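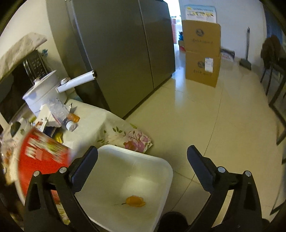
6. Table and bin

Clear the table before anything else in the kitchen gets done. Wiping, mopping, the sink, all of it waits. The bin for this job is the white square one with the rounded corners, and it goes right up against the table on the side where the flowered cloth hangs down. Pull it in close enough that you can drop things off the table edge straight in. One small orange bit in the bottom like that is fine to start on, no need to empty first. Small stuff on the cloth, like the white bottle cap near the edge, is what gets missed most, so look for it.

Applies to the Pomden flats and the two Plerley units. Zimthorpe has its own sheet, different bins, don't mix them up.

6.1 Before you start

You need:
Bin, in place
One spare liner if the flat uses liners (Pomden upstairs does, downstairs dosn't)
Damp cloth, dry cloth
The Obi tray from under the sink, for things that are staying

1. Unplug the electric pot at the wall. Wait for it to cool. If there is water in it, pour that out in the sink with the lid off.
2. Slide the pot to the back of the table. Lift it, don't drag it, the cloth comes with it. Handle pointing away from where you're working.
3. Check the cloth isn't caught in the bin. If it is, free it now.

CAUTION: Never put the bin on the table. Never put the pot on the bin lid, in flats that have one.

6.2 Clearing

4. Start at the front corner and work back toward the pot. Dry wrappers first.
5. Open every bag before it goes in. Plastic bags with something still in them are NOT trash until you've looked. Fruit, snacks, sealed packets – on the tray.
6. Empty crumpled bags: straight in, pushed down flat.
7. Small boxes: look inside, shake, then flatten. Medicine boxes go on the tray whatever is in them, even nothing. Guest can decide.
8. Bottle caps, ties, bits of tape, pick up by hand. Do not sweep them off with your arm. They end up behind the table leg and somebody finds them in October.
9. Anything sticky, wrap it in a tissue first.

Note: if you can't tell whether it's trash, it isn't. Tray.

Note: full drink cartons and anything over 325 ml still in the bottle, pour out before binning. Under that too if it's milk.

6.3 Filling the bin

10. Flat things down first if you can, cartons on top. An open carton standing on end takes up the room of four wrappers. Squash it.
11. Stop when the trash is a hand's width under the rim. Don't press down past that, the sides bow out and it won't sit flat to the table after. 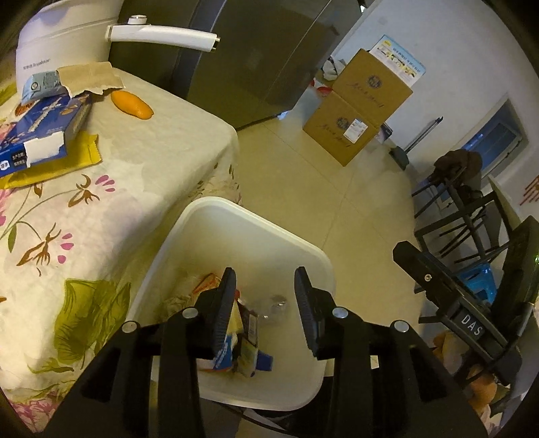
12. Clear film and food trays want folding once before they go in. They spring back up, so put something heavier over them.
13. Blades, broken glass, skewers: not in this bin. Wrap and take down separatly.
14. When the table is clear, tie off or tip out into the outside bin. Rinse if it smells. Dry it. Back beside the table.

CAUTION: Outside bins at Plerley lock at night. Code is on the key tag.

6.4 The cloth

15. Lift the pot off, both hands. Set it on the counter.
16. Take the cloth up by the four corners so crumbs stay in the middle. Shake out over the bin, not the floor, not the balcony.
17. Marks: damp cloth, blot, leave. Bad stains, swap the cloth. Wash at 90 F or the cold setting, no dryer. They shrink and then they don't reach the edge.
18. Lay it back with the hang even on all sides. Smooth from the center out.
19. Pot back on, plug left out. Tray goes at the other end with the guest's things on it, bottle labels facing out.

6.5 If something is wrong

Cloth keeps sliding – table top is damp underneath. Dry it, lay again.
Bin rocks – trash stuck under the base, or it's been put on the mat. Move it.
Bin cracked at the rim – don't tape it. Spares in the Pomden store, shelf 6. Write it on the list.
Pot won't go back on the table without wobbling – something under the cloth. Usually a cap.
Pot damaged or cord frayed – leave unplugged, tag it, tell the office. Replacement pots are 600 watt, don't bring in a bigger one from another flat.

Sheet updated 3/21/25. Throw out the older one with the green heading.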